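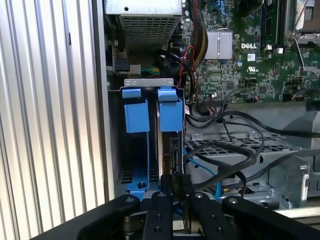
Can a robot take apart an old office desktop well enough to replace a person at the bench? For now it can do part of the work, slowly, and Prins would rather say so than promise more.

**Prins reports mixed results in computer disassembly study**

In May, Prins finished a study of a method for teaching a robot arm to dismantle desktop computers, guided by a small camera at the gripper. Out of 800 attempts at single steps, 300 succeeded without help. Cables caused most of the failures.

"A success rate on single steps tells you very little about a whole machine," said Reiko Wada, who led the work. "I'd be wary of anyone who quotes ours as proof this is solved."

Larasati Khoo of Citora, a recycler that reviewed the results, was blunter. "My staff don't stop at one step. Show me 40 full machines in a row and we'll talk."

Prins has not set a date for a commercial trial. The full results, failures included, are available on request from Hatsue Tsuchiya at the Prins press office.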